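Kitchen Odds and Ends, March batch

Quick ones this time, got a lot on.

Oil bottles. Wash them before you refill, every time. Old oil goes sticky in the neck and then the fresh stuff smells like crayons by Thursday. Hot water, squirt of dish soap, spoonful of dry rice, shake hard. Rinse twice. Stand upside down overnight in a tall glass. Must be bone dry before oil goes back in.

Vinegar bottles, same thing but skip the soap. Just hot water.

Pourers: soak the metal ones in vinegar for 2 hours. The Allberg ones come apart, most of the cheap ones dont. Bought a pack of 5 and still on the first. 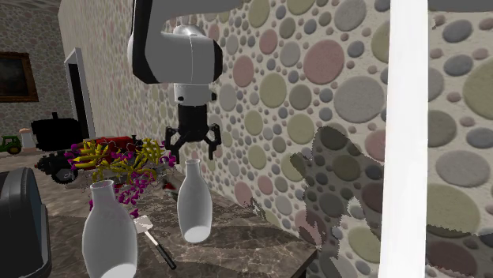
Also label the bottoms. Masking tape, date you filled it. Oil by the stove goes off faster than you think, so keep a small bottle out and the big can in a dark cupboard. Mine's from Ackroyd, 169 ounces, lasts us ages.

Stone counters. No vinegar, no lemon, no "all purpose" anything unless it says stone on the label. Warm water and a drop of dish soap, wipe, dry with a old towel. Oil drips, get them right away. If one's soaked in, baking soda paste, cover with plastic wrap, leave it till morning. Might need a second go.

Spatulas. Burnt egg on the blade: lay it in a baking sheet with hot water and baking soda, go have coffee. Scrape with a wooden spoon, not steel wool.

Fake flowers get greasy in a kitchen. Paper bag, half a cup of salt, shake it outside. Takes some 77 seconds, I timed it once waiting on toast. Do a hidden sprig first in case the color rubs.

More next time, drains probaly.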